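3.2 Object sets and starting layouts

The study concerns how small household and desk items are grouped when a table is cleared. Clearing was treated as a sorting problem with two parts: deciding which items belong together, and deciding which item to move first. Both depend on the layout as found, so the layouts were set out by hand from written cards and kept fixed within a block.

Each layout drew on the Fellosport set, a collection of light items that can be lifted from above and set down without spilling. The set contains cups, blocks, cubes and writing tools. Items were chosen so that at least two grouping rules would compete. Under a rule based on color, a cup may belong with a cube. Under a rule based on use, the same cup belongs with another cup, and the cube is left over. Layouts in which both rules gave the same answer were dropped before the main analysis.

The cards were prepared by Fung-ping Lau in February and specified the position and heading of every item. Long items were given a heading in steps of 15 degrees. Items with a round base were given a position only. After each block the surface was wiped and reset from the next card. In all, 1,187 clearing sequences were retained. Sequences with a missing first move were excluded.

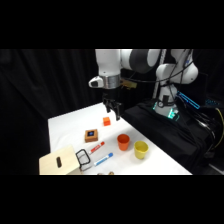
Figure 2. Mixed layout with cups, markers, a cube and a block on the white tabletop.

Competition between rules was strongest in the mixed layouts. A rule based on use splits such a layout into containers, writing tools and solid pieces, and it treats differences in color as irrelevant. A rule based on color cuts across these groups. In Figure 2 the orange cube and the orange cup form a pair by color, while the yellow cup next to the orange one is its partner by use. The two markers differ in cap color, red and blue, but share a form and lie roughly parallel, so that nearness and shape both favor keeping them together. The wooden block with the dark blue inset was scored as a solid piece under the use rule and as blue under the color rule. Scoring was done separately for each rule, and a sequence was assigned to the rule that accounted for the larger share of its moves. Ties were coded as undecided and are reported in Section 4.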